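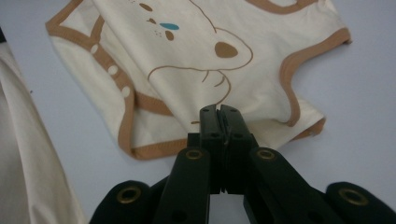

Figure 1. Baby bodysuit on a tabletop.

Runoff Voting and Coalition Deals in Drimside
Project report, Civics and Government
Yaa Agbenyega and Kwabena Addo

1. Question
Drimside elects its mayor in two rounds. If no candidate gets more than half the vote, the top two meet again two weeks later. We wanted to know whether a candidate who drops out between rounds can pass voters on to someone else.

2. Method
We used the published results from 18 polling places for the January election. Five candidates ran in the first round. Tsegereda Habte and Brynhildur Bjarnason went through to the second. The third-place candidate, Iddrisu Aryee, endorsed Habte the next morning. He had received 1,657 votes. We compared the two rounds for each polling place and left out Otum, where the second-round sheet was missing two pages.

3. Results
Habte gained most in the places where Aryee had done well, mainly on the east side. Bjarnason also gained there, but less. Turnout fell in nearly every place, so part of Aryee's vote probably stayed home.
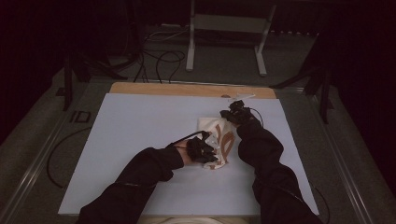 Figure 2. Work with a white cloth.

Zakaria wrote on our draft that an endorsement and a change in votes can happen together without one causing the other, and that we should have asked voters directly. We agree with this. Our figures are totals and do not follow any one voter.

4. Limits
We had no poll data between the rounds. Absentee ballots were counted centrally and could not be matched to a polling place.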